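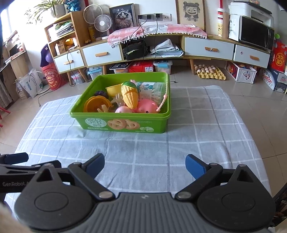

Naima Belkadi's remark on our first budget was that we had priced the grippers to the cent and everything the grippers touch at zero, and would we like to try again. We would not have liked to, but we did, and this report covers the second attempt.

Planning an Equipment Budget for Two-Handed Gripper Work in the Home
Ritu Kandpal, Latifa Kamel, Lahcen Abdel Hamid, Ismail El Idrissi
Final report, 3 April 2022

1. What we were asked to do

The course asked each group to take a robotics activity and plan the buying for it: what has to be bought, what can be borrowed, what wears out, and what is left over when the money is gone. We chose picking and sorting household objects with hand-held grippers, working in a furnished living room. The task is simple to describe. Small things go into a plastic box and come out of it again. We assumed a simple task would have a simple budget, and Section 3 is the record of that assumption.

Our planning covers the small equipment only. The grippers were already on hand and their price is outside the scope, to the great relief of the scope.

2. How we built the list

Ritu and Ismail sat in on the work and wrote down every item anyone reached for. Latifa and Lahcen did the supplier side. We then compared the two lists and found they had very little in common. The supplier list had mounting plates, cable, fasteners and a carrying case. The room list had toys, a cookie box, a cloth, and "somewhere to put your tea".

Both lists were correct. The merged version has four headings.

Wear parts. Finger pads, mainly. The rubber does the gripping and so the rubber does the suffering.

Power. Chargers, extension leads and something to keep them off the floor. A living room has the wall sockets it has, and the chargers already living in them were there first.

Objects. Anything the grippers are meant to pick up, and the box it goes in.

Surface. The cloth, and whatever the cloth is on. A grid pattern is handy for putting an object back near where it started, and it was the cheapest measuring instrument on either list.

3. Quotes and what happened to them

We asked Pelport and Jurley for quotes on the same list in December. Pelport sent theirs back within the week: $388 for the power and cable kit, with a case we hadn't asked for and couldn't remove from the bundle. Jurley was cheaper line by line until we reached the freight, which was quoted on a separate page in smaller type. We spent longer arguing about that page than about any other part of the project.

Finger pads came to $26 a pair from both suppliers. We suspect they buy them from the same place. Lahcen wanted to ask and was talked out of it.

The objects heading was budgeted at $33, a figure Ismail proposed after an evening of walking through a discount shop with a calculator. Plastic food, plastic animals and a lidded jar of one kind or another are all easy to come by at that price. Lü, the toy wholesaler, would have sold us the same sort of thing by the carton, and for a short and exciting time we were planning a budget with a carton of plastic corn in it. Latifa crossed it out.

The plan as submitted:

Power and cable kit, Pelport: $388
Finger pads, 2 pairs: $52
Objects: $33
Box: nil, reused packaging
Cloth: nil, borrowed
Total: $473

The two nil lines are the ones Naima had objected to. We kept them, but each now has a note against it saying who replaces the thing if it gets damaged, and from what money. For the box, the answer is that somebody eats more cookies. We put it in slightly more formal language in the spreadsheet.

4. One gripper or two

The largest planning question was whether to budget for one working hand or two. One-handed work is kinder to the wear parts and to the person holding the other end. Two-handed work is closer to how people tidy up at home, where one hand steadies a jar and the other does something regrettable to it.

Going from one to two doesn't double the budget. The pads double. The power kit stays the same if the sockets allow it. The objects stay the same too, although we'd now choose them differently, with more long and awkward shapes that give two grippers a reason to cooperate. What grows is the space. Two people or two arms leaning over one small box need elbow room, and a table or floor with furniture behind it has less of that than it appears to on a floor plan. 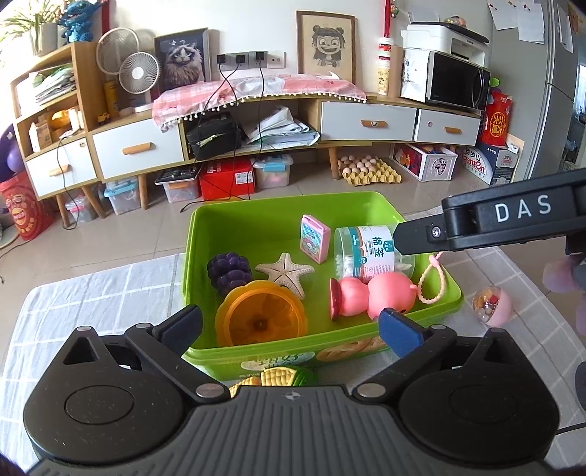 Figure 2. Both grippers at the green box, with the toy corn on the cloth in front.

We recommend planning for two from the start, even if the first sessions use one. Adding a second set later means a second delivery charge, and we have already described our feelings about delivery charges.

5. Choosing objects on a small budget

This section was meant to be a paragraph. It grew.

A budget plan should say what kind of object each dollar is buying. Ours sorts them by how they misbehave. Round things roll. Clusters, such as toy grapes, can be picked up in more ways than we could agree to write down. Strings and cords hang over the rim of the box and are very cheap for the amount of trouble they offer. Clear plastic costs the same as coloured plastic and is harder on anything with a camera. Soft toys take up a lot of room in the bag on the bus to Biron, where we keep the kit between terms, and Ritu would like that recorded.

We suggest a few of each kind over a matching set. A matching set looks better in the proposal, and the shop will probably stop stocking it before you need a replacement.

Packaging deserves a line of its own as well. A printed box or a labelled jar is free with the contents, and the print gives it a clear front and back. Lahcen's view is that the best-value item in any plan of this sort is the one already in the kitchen cupboard. Latifa's view is that Lahcen should then be the one to sign it out of the kitchen cupboard.

6. What we got wrong

We left storage out of the first two drafts entirely. Kit in a home ends up beside, under and on top of the things that live there, and sorting it out at the end of the day takes time that someone has to be given.

We treated the quotes as prices. They were opening positions.

We put the pads under "spares", where they looked optional, and moved them to "wear parts" only after reading the comments on our draft. If the reader takes one practical change from this report to their own spreadsheet, we'd like it to be that column heading.

We also had no line for contingency. The final version has the line, currently empty, pending a decision on where its money would come from.

7. Still open

Whether Pelport will sell the power kit without the case. Ismail has written again.

Whether the cloth can go on being borrowed. Its owner has started using the word "back".

The spreadsheet, with both sets of quotes and the freight page enlarged to a readable size, is attached as Appendix A.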